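10 May 2025

Big day! The new time alignment code finally went in and I can't stop grinning. I have been fighting the grippers for what feels like forever, the pose stream on one clock and the finger width on another, and the planner kept learning to close its fingers a hair too early. Last night I rewrote the matching step so that every sample carries its own stamp from the moment it leaves the device, and this morning I ran all 311 saved episodes through it again. The curves sit right on top of each other now. I made Ningsih come over and look at the plots twice.

The lag was 40 milliseconds on the left hand and close to nothing on the right. I would never have guessed they'd be different! I had one constant in the config for both sides (my own doing, back in October) and it was wrong for each of them in its own way. The constant is gone. Nomby works out the offset per hand when a session starts - you give each gripper a quick open and close, it finds the peak, done.

After that we went back to the blue box. I love this task. It looks like nothing, one tall box and a clear stand, but the stand is murder for the depth side of perception and the contact with the box happens right where the plastic wall is. Anjani wants the planner to get its approach direction from the hand demos and leave depth out of it near the stand. I was against that for weeks and I'm coming around.

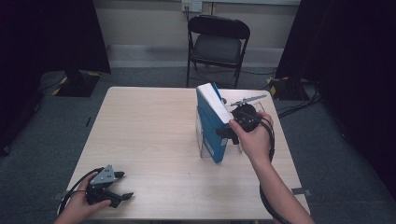 Evening, on the code

Ran the replay tool on today's takes. Episode 2514 is my favorite so far, very smooth on the right hand, and the segmenter put the grasp boundary exactly where I would have put it by hand. It still splits the left hand into too many pieces. When that gripper is resting, the tiny wobble in its pose looks like motion to the velocity threshold, so I get a string of silly little segments with nothing in them. I tried a minimum length of 3 frames and it barely helped. Tomorrow I'll try using both hands together for the boundaries, Ningsih's idea, and a good one I think.

Also the viewer! It scrubs backward now without reloading the whole file. Such a small thing and I played with it for half an hour.

Still to do: push the offset branch, write to Govindasamy about the log format before they build anything on the old one, and rename "grip_w2" to something a person can read. Anjani asked what the 2 meant and I had no answer for her.

Dinner was toast. Going to start the overnight training run and then bed.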